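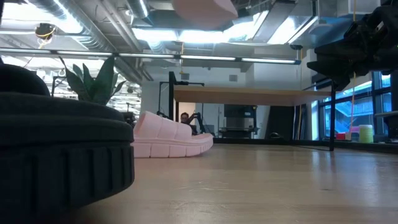
Sole thickness turned out to be the thing that gave Totby the most trouble, and I hadn't even written it down as a variable when we started building at Lindby. I had sorted our shoes by length and by weight (kitchen scale, nothing fancy) and figured the arm would sort out the rest. Then I put chunky soles on the table and the grasp planner got very excited about all the wrong places. The two shoes in Figure 3 show what I mean: the black one has deep vertical grooves around the lower sidewall, and the pale pink slide has narrow slits that split its sidewall into blocks. To a depth camera, every groove is a lovely little edge! The planner kept proposing a pinch across one or two of them, with a fingertip headed straight for a gap. The padded strap on the slide has its own version of this problem, with curved seams between puffy segments, so I ended up treating straps and sidewalls the same way in software.

The fix is pretty low-tech. Before planning, I smooth the depth map with a window wider than the widest groove in the shoe set, then look for two roughly parallel surfaces that the fingers can reach from the side. Dumen, our planning code, scores each candidate and throws away anything within 7 mm of a strap opening. I picked that margin by hand after a long evening of watching the lower finger go into the opening and come back out with nothing. A bigger margin was safer on slides but left almost no candidates on the smaller shoes, so I stopped there.

4.3 Trials in the shared space

We ran 1297 grasp attempts in all, spread over whatever hours the workshop bench was free. Of these, 433 used the raw depth map and the rest used the smoothed one. I would have liked an even split, but once the smoothed version was working I really didn't want to go back (a bad reason, scientifically, and I list it again under limitations). Shoes were set down by hand, sometimes side by side and sometimes with one partly behind the other.

Lighting was the other headache. We work on a glossy wooden top near tall windows, and the reflections move across it all day long. I threw out 112 attempts in which the table surface came back with holes in the depth map big enough to swallow a heel. Closing the workshop blinds would have been easier on the data, but other people build things in there and they like to see what they're doing. In November I added a plane fit that fills the holes from the surrounding wood, and every attempt after that is kept, good or bad. Section 5 reports the two depth settings separately.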